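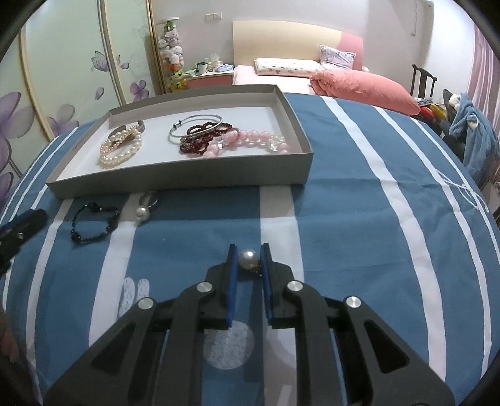 **Brenalon Bead & Metal Club | Member blogs**

2026-04-23

I have been reading appraisal letters again, which my husband says is bad for my blood pressure. The newest one belongs to Humaira Kazmi from our Tuesday group, who inherited a ring and a brooch from an aunt and sent me a copy with the note "can this be right??"

The letter gives the pair a value of $2380. It's on thick cream paper with an embossed seal, and the seal is doing a lot of work. Humaira took the same two pieces to a buyer at Plernon and was offered $77. She assumed he was a crook. I'm not so sure. I'm not so sure the appraiser is honest either, but they may both be telling some kind of truth, and that's my whole complaint about the word "value."

Most appraisals people have in a drawer were written for insurance. That number is supposed to be what it would cost to replace the thing new, at retail, with somebody's rent and lighting and window display baked in. What a stranger will hand you for it across a counter is a different number. The letter usually says so, in the small type at the bottom of page two, under a paragraph about ultraviolet light.

And you pay premiums on the big number! I asked Humaira whether her aunt had insured the ring for that amount and for how long. She found nine years of bills. If it had gone missing, the policy (she read me the clause over the phone) let the company replace it with "like kind and quality" from its own supplier. At the supplier's price, I would guess, though I haven't seen the other end of that deal and would love to.

Some things in the letter that made me squint:

- "Fine quality," with no word on compared to what.
- "Estate piece." Everything is an estate piece once somebody has died.
- A weight for the ring given with the stone in it, then used as if it were all gold.
- "Circa." Circa is allowed to cover a lot of ground.
- The appraiser's offer, last line, to buy the items if the client wished to sell. No figure.

I would throw out the whole letter over that last one. A person who might buy it from you shouldn't be the one telling you what it's worth, in either direction.
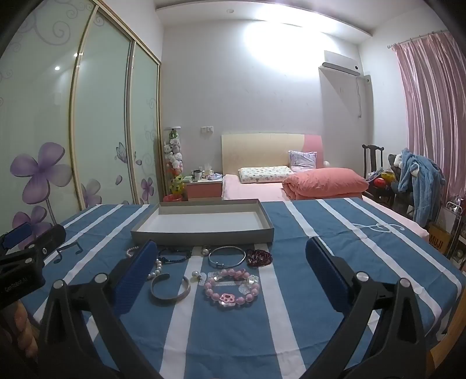

## The tooth test and other home remedies

Somebody always brings up the tooth test. You rub a pearl on your front teeth and if it's gritty it's real. Fine, as far as it goes. Cultured pearls are gritty too, so you've separated pearl from plastic and learned nothing at all about price. Arne Böttcher did this at the April meeting with a strand he'd bought online and announced to the room that they were natural. They might be! But natural pearls are rare enough that I'd want an X-ray from a lab before I believed it, and Arne's teeth aren't a lab.

Magnets are the same story. A magnet will catch steel. It won't catch brass, and it won't catch copper with a nice thick plating on it. Stamps are better than nothing, but a stamp is made with a punch and anyone can buy a punch. I own two of them and I don't have a license for anything.

Then there are the phone apps. Smaranda Marinescu tried one called Warkeo, where you upload a photo and get a price range. She sent in the same cuff by the window and again under the kitchen light. 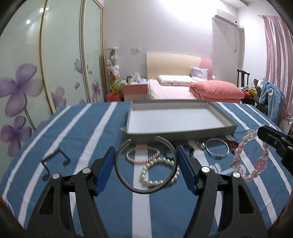 She got two ranges that didn't overlap. Support told her that lighting affects results. Well, yes – so what exactly is being priced, the cuff or the kitchen? I wrote to them myself to ask what sales the ranges are based on and got a reply thanking me for my interest.

What would I trust? Sold prices, mostly, and I mean sold, as opposed to asked. Anyone can ask. Look for auction results for pieces with the same maker and the same condition, and subtract the seller's fee, which people forget. An appraiser who charges by the hour or by the piece, won't take a percentage, and will tell you on the phone which kind of value the letter is for. If they get huffy at the question, there's your answer and it was free.

I told Humaira to keep the brooch, which she likes, and to get a second offer on the ring from someone outside Plernon. She's going to try the place on Surdu Street. I have my doubts about them too, after the business with my sister's watch, but I'll save that for another post.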